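# La siesta ya no es lo que era

En Ludurton hay una cafetería que cierra de tres a cinco y otra que, en ese mismo horario, cobra por dejarte dormir. Están en la misma calle. La primera pone un cartel escrito a mano que dice «volvemos luego»; la segunda tiene página web, lista de espera y un programa de fidelización. Cada cuatro siestas, regalan una infusión.

Llevo semanas pensando en ese cartel. Nos hemos pasado la vida pidiendo perdón por la siesta ante cualquier extranjero con prisa, y ahora que por fin la habíamos escondido bien, vuelve convertida en servicio premium.

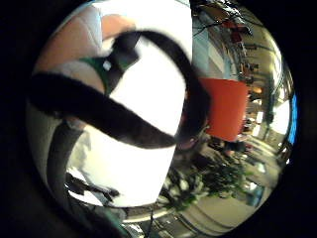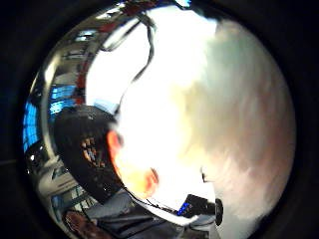

Según una lectora que firma como Navaratnam, el error es de bulto: en su casa la siesta nunca la durmieron los que madrugaban, la durmió siempre el que tenía a alguien fregando los platos. Me lo escribió en mayo, después de una columna mía bastante más sentimental que este artículo, y añadía que su abuela había oído hablar de la siesta como quien oye hablar de Venecia.

Tiene razón, y me fastidia. La siesta de la que presumimos o nos avergonzamos, según quién nos escuche, tiene bastante de decorado. Para dormir después de comer hace falta una casa cerca, una persiana que baje del todo y un jefe que haga lo mismo. Quien trabaja a una hora de tren de su cama dispone, como mucho, del respaldo del coche y de una bufanda. En mi primera oficina había un almacén con cajas de papel continuo donde se dormía de maravilla, pero eso no lo ponía en la oferta de empleo.

La versión moderna resuelve el problema a su manera. El local se llama Divari, está en una antigua mercería y ofrece cabinas con manta, antifaz y una grabación de lluvia que suena, para ser exactos, a ducha del vecino. El cliente reserva por teléfono móvil y recibe un mensaje que le desea un «descanso productivo». He leído la expresión muchas veces y sigo sin saber qué se produce. En mi caso, una marca de costura en la mejilla.

Fui dos veces. La primera no pegué ojo, porque dormir con un cronómetro en marcha se parece mucho a hacer un examen. La segunda me dormí tan profundamente que tuvieron que llamar a la puerta, luego abrirla y luego, creo, tocarme un pie. Salí con cara de recién nacido y pagué un suplemento por exceso de tiempo. Nadie en mi familia había pagado jamás un suplemento por dormir de más, y eso que ha habido ocasiones.

## El reposo, con su manual

Alrededor de la siesta de pago ha crecido una pequeña literatura. Burero, una consultora que da charlas a empresas sobre cómo descansar mejor, reparte un cuaderno de 124 páginas titulado *Pausa inteligente*. Lo he leído entero, parte de él en posición horizontal. Recomienda dormir poco, a la misma hora y en postura semirreclinada, anotar después cómo se siente uno y compararlo con los días anteriores. Hay una tabla para ello. Hay también un capítulo sobre el café tomado justo antes, para que haga efecto al despertar, que me parece la idea más ansiosa que se ha tenido nunca sobre un sofá.

Lo que el cuaderno no menciona es el placer. Aparecen el rendimiento, la memoria, el ánimo de los equipos y la puntualidad; no aparece ese momento, hacia las cuatro menos cuarto, en que uno oye la radio de otro piso, no entiende lo que dice y tampoco le hace falta. Supongo que es difícil meterlo en una tabla.

Mi padre dormía la siesta con el periódico abierto sobre el pecho y negaba haberla dormido. Si alguien apagaba el televisor, protestaba con los ojos cerrados: lo estaba viendo. Era una siesta sin método, a veces de diez minutos y a veces hasta que empezaba el fútbol, y se despertaba siempre de mal humor. El mal humor del despertar es otra cosa que la industria ha decidido pasar por alto. Conozco gente encantadora a la que no conviene dirigir la palabra antes de las seis.

En los pueblos, dicen, la costumbre resiste. Pasé un agosto en uno de 2000 habitantes – 1000 en invierno, y muchos menos si se pregunta en el bar – y puedo confirmar que de tres a cinco no se movía ni el perro de la gasolinera. Pero aquello tenía poco de filosofía de vida. Hacía un calor que convertía la plaza en una plancha, y la gente se metía dentro, con o sin sueño. Los niños no dormían: aprendían a aburrirse en silencio, mirando las rayas de luz que dejaba la persiana en la pared. Yo me sé todavía las de aquella habitación.

Quizá por eso me cuesta enfadarme del todo con el local de la mercería. Cobra demasiado, la manta pica y la lluvia grabada da ganas de ir al baño. Pero a las tres y media estaba lleno, y lo que había en las cabinas era gente que trabaja lejos de casa y que por la mañana había madrugado mucho. A Navaratnam le contesté contándole esto. Me respondió que muy bien, que se alegraba por ellos, y que a ver cuándo abrían uno donde, al despertar, los platos estuvieran fregados.

De momento, sigo yendo a la otra cafetería. El café es peor y el dueño nunca vuelve a las cinco en punto. La última vez llegó con el pelo aplastado por un lado, levantó la persiana hasta la mitad y nos dijo a los que esperábamos que la máquina tardaba un rato en calentarse.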